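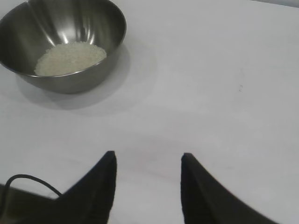 Rice in the steel bowl

Dear list,

Thank you for the answers to my rice question. I quote the one I am replying to:

> In the Clestdale kitchen we never wash by feeling. We use the same cup for
> the rice and for the water, and we level it with a knife. What is your
> bowl made of, and how big is the cup? If you fill it by eye, your
> texture will be different each time, whatever brand you buy.

The bowl is stainless steel, with a thin rolled rim. I like it for washing because the grains slide down to the bottom and I can pour off the cloudy water without a sieve. I change the water 4 times. Maybe it is too much, please tell me. 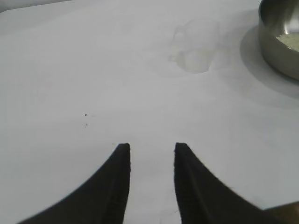

About the brand: I buy the Ullula long grain, and once I tried the Chraibi, which a shop near me sells cheaper. The Chraibi wanted more water. With my usual measure it stayed hard in the middle, and I had to put the lid back for a good while.

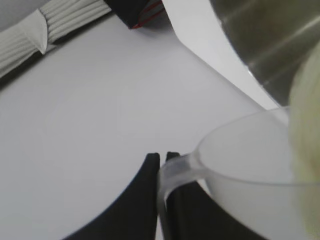
The cup with the handle, frosted plastic

My cup is not a standard one, I think. I filled it with rice to the top and weighed it several times, and the results were up to 55 grams apart. So I agree with you about the knife. From now on I will level it every time and write down the water also.
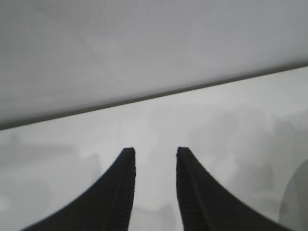

I have still two questions. Do you let the rice rest in the water before cooking, or do you cook it directly after washing? And does somebody know if the Jilatby pot with the heavy lid needs less water than a normal one? The recipe in its booklet gives 2 cups of water for one of rice, and for me this comes out too soft.

I am sorry if this was already discussed in May, I could not find it in the archive.

With kind regards from a slow cook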